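2020-02-15, Saturday, bench by the window

Came in with a thermos and every intention of staying an hour, and of course it is now mid-afternoon. The question for today was whether the soft orange pads are worth keeping on the hand-held gripper, or whether we go back to the hard Hultik tips we have been using on thin things since April. Gebremedhin Jemal has been patient with me on this one, so I wanted something better than a shrug to give him on Monday.

I started with the hard tips so as to have them out of the way. They are fine on anything flat-sided, and I still like how crisp they feel when they close, but a round handle wants to roll between them and I found myself squeezing far more than I should. 37 pickups with those, 12 of them with the brush ending up at a tilt I would call useless for a handover. Changed over to the soft pads, had some tea, rechecked the marker calibration (the Plurnuter script complained once about the left finger and then was perfectly happy, as it does) and carried on with the toothbrush.
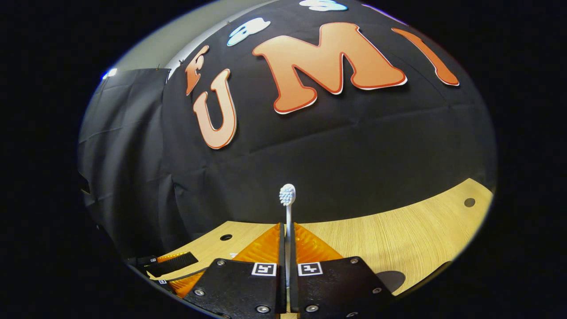
Toothbrush held upright, soft pads on, gripper camera view.

What I like about this hold is that the handle goes down into the gap between the fingers and the head stands clear above everything, so the bristles are easy to pick out against the black cloth. Both finger markers are in view as well, which pleases me more than it probably should – with the old camera mount I was forever losing one of them. The price is the fisheye bend. The table edge comes out as a great arc, and I would not trust a distance measured near the rim until the new lens fit is in.

Same 37 pickups with the soft pads, and only the last one went over. I was getting tired by then and closed too early, so I am counting it against me and the pads both.

Total frames kept from the soft-pad run: 1,304. I threw out 277 where my hand had drifted too low. They are in the Woldegiorgis folder, under the Todon subfolder, until somebody has a better idea for the naming.

Still to do: try a thinner handle, put fresh tape on the left trigger, and ask Gebremedhin if he has the spare pads or if I do.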